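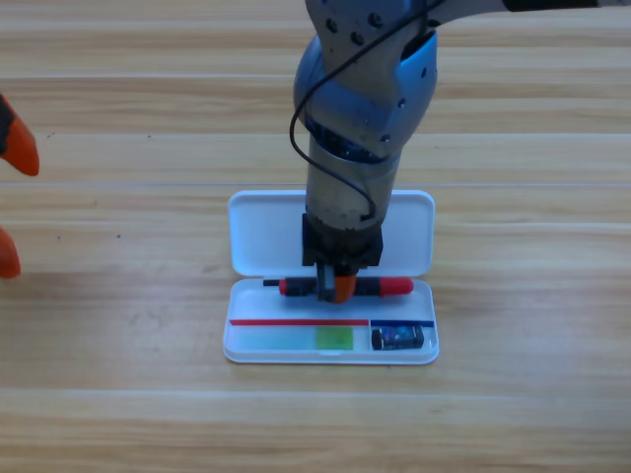 Two-arm bench, gripper holding a marker over an open pencil case.

Call for participants: Cladel two-arm build, Karken shared workshop

We are looking for people to help build and tune a two-arm bench for small desk tasks. The current task is the pencil case: one arm works at the case, the other handles a marker. Fingertips are orange, mounted on black grippers. Motion scripts run on the Zirker controller. The log holds 3329 runs to date.

Open work:
Fingertip shape for narrow trays
Cable routing at the elbow joint
Timing between the two arms
Cleanup of the run log

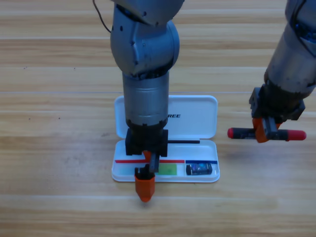
What we ask

You can read a wiring diagram and use a torque driver. Some Python helps. Plan on two evenings a month from June, 7 p.m. to 9:30 p.m. You must be 18 or older and complete the Karken shop safety sheet before your first session.

What we provide

Bench space, hand tools, and a parts budget of $700 per build group. The work is unpaid. Parking is in the Molefe lot, bay 97.

To apply

Send up to 2000 characters on past builds through the Karken front desk form. Put "Cladel bench" in the subject line.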